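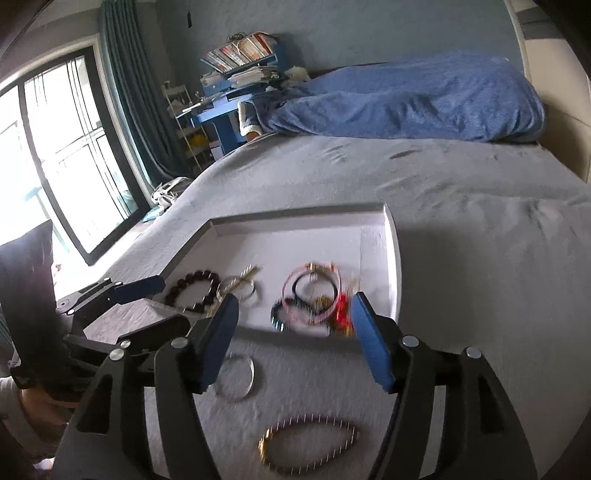
기술지원 요청 처리 기록
접수 번호: 2458
접수일: 2024년 8월 29일 목요일
요청 기관: 아보데오(Avodeo) 낙농협동조합
담당 부서: 후타흐(Hutach) 기술지원부 착유설비팀
대상 제품: 도수스(Dosus) 개체식별 및 유량기록 시스템, 빌레이(Belay) 연동 모듈 포함
우선순위: 보통(접수 후 높음으로 상향)
상태: 조건부 종결

1. 요청 내용

조합 소속 목장의 착유우사관리 책임자 발트라우트 게를라흐 씨가 다음과 같이 신고하였습니다.

"저녁 착유 시 일부 개체의 유량이 다른 개체의 기록으로 저장됩니다. 아침 착유에서는 같은 현상이 확인되지 않았습니다. 검정 성적 제출을 앞두고 있어 조속한 확인을 요청드립니다. 체세포수 검사용 시료의 개체번호도 같은 목록에서 출력하므로 시료 채취를 보류한 상태입니다."

첨부: 저녁 착유 기록 파일, 착유실 배치도, 수신기 설정 출력본

2. 초기 확인

담당자: 드리스 헤가지

첨부된 기록을 검토한 결과, 개체번호가 바뀌어 저장된 사례는 모두 착유실 우측 열에서 발생하였습니다. 좌측 열의 기록에는 이상이 없습니다. 유량계의 측정값은 정상 범위에 있으며, 측정값에 부여되는 개체번호만 한 자리씩 뒤로 밀려 있습니다. 유량계 고장으로 볼 근거는 없습니다.

요청 기관에 다음 사항을 문의하였습니다.
- 우측 열 입구 수신기의 교체 또는 이동 여부
- 최근 귀표 교체 개체의 유무
- 저녁 착유 시 우군 편성 순서의 변경 여부
- 연동 모듈의 재시동 이력

3. 요청 기관 회신

회신자: 발트라우트 게를라흐

수신기는 이동하지 않았습니다. 귀표는 초산우 9두에 대하여 새로 부착하였으며, 해당 개체는 모두 저녁에 우측 열로 먼저 입실합니다. 아침에는 별도 우군으로 마지막에 착유합니다. 연동 모듈은 정전 점검 이후 한 차례 재시동하였습니다. 신규 귀표 등록은 사무실 단말기에서 완료하였고, 화면에 오류 표시는 없었습니다.

4. 원격 점검

담당자: 드리스 헤가지, 에글레 루세

원격 접속으로 등록 대장을 대조하였습니다. 사무실 단말기에는 신규 귀표가 모두 등록되어 있으나, 착유실 제어기의 대장에는 반영되지 않았습니다. 제어기가 미등록 귀표를 읽으면 해당 자리를 건너뛰고 다음 개체의 번호를 먼저 배정하므로, 이후 입실한 개체의 기록이 연쇄적으로 밀리게 됩니다. 아침에는 신규 귀표 개체가 마지막에 입실하여 뒤에 밀릴 개체가 없었고, 이 때문에 이상이 드러나지 않은 것으로 판단합니다. 다만 아침 기록에서도 신규 개체의 유량은 미배정 항목으로 남아 있습니다.

대장이 반영되지 않은 원인은 연동 모듈의 동기화 예약이 재시동 후 해제된 데 있습니다. 모듈 기록에는 응답 코드 500이 반복하여 남아 있습니다. 사무실 단말기의 화면에는 이 코드가 표시되지 않습니다.

5. 조치 사항

가. 연동 모듈의 동기화 예약을 다시 설정하고 간격을 40분으로 지정하였습니다.
나. 등록 대장을 수동으로 전송하고, 제어기의 대장과 사무실 대장이 일치함을 확인하였습니다.
다. 미등록 귀표 인식 시 자리를 건너뛰지 않고 "미확인"으로 저장하도록 우측 열과 좌측 열의 설정을 변경하였습니다.
라. 기존 기록의 정정 파일을 작성하여 요청 기관에 송부하였습니다. 원본 기록은 삭제하지 않고 보존합니다.

정정 파일은 목장의 수기 입실 기록과 대조한 후 적용하여 주시기 바랍니다. 수기 기록이 없는 착유분은 당 부서에서 개체번호를 확정할 수 없으며, 검정 성적에서 제외할지 여부는 조합의 판단에 따릅니다.

6. 추가 문의 및 답변

문의자: 우테 브링크만(조합 검정업무 담당)

문의: 정정 전 기록이 이미 조합 서버로 전송되었습니다. 정정 파일을 적용하면 두 기록이 중복됩니까?

답변(에글레 루세): 착유 일시와 착유 자리가 같은 기록은 덮어쓰기로 처리되므로 중복되지 않습니다. 다만 조합 서버에서 월별 마감을 먼저 실행한 경우에는 덮어쓰기가 제한됩니다. 마감 전이라면 그대로 적용하시고, 마감 후라면 마감 취소를 신청하신 다음 적용하여 주십시오.

문의: 시료 채취를 재개하여도 됩니까?

답변(에글레 루세): 개체 목록을 새로 출력한 후 재개하시기 바랍니다. 기존에 출력한 목록과 라벨은 폐기하여 주십시오.

7. 결과 확인

게를라흐 씨로부터 조치 후 첫 저녁 착유의 기록을 받았습니다. 우측 열의 개체번호는 수기 입실 기록과 모두 일치하며, "미확인" 항목은 없습니다. 월별 마감은 실행 전이었고 정정 파일은 정상 적용되었다고 브링크만 씨가 회신하였습니다.

8. 종결 의견

검토자: 핀 괴르츠

본 건은 조건부로 종결합니다. 모듈 재시동 시 동기화 예약이 해제되는 현상은 개발 부서에 별도로 이관하였으며, 수정본은 9월 정기 배포에 포함될 예정입니다. 수정본 설치 전까지는 모듈을 재시동할 때마다 관리 화면의 "동기화 예약" 항목을 확인하여 주시기 바랍니다. 동일 현상이 재발하면 새로 접수하지 마시고 본 접수 번호로 회신하여 주십시오.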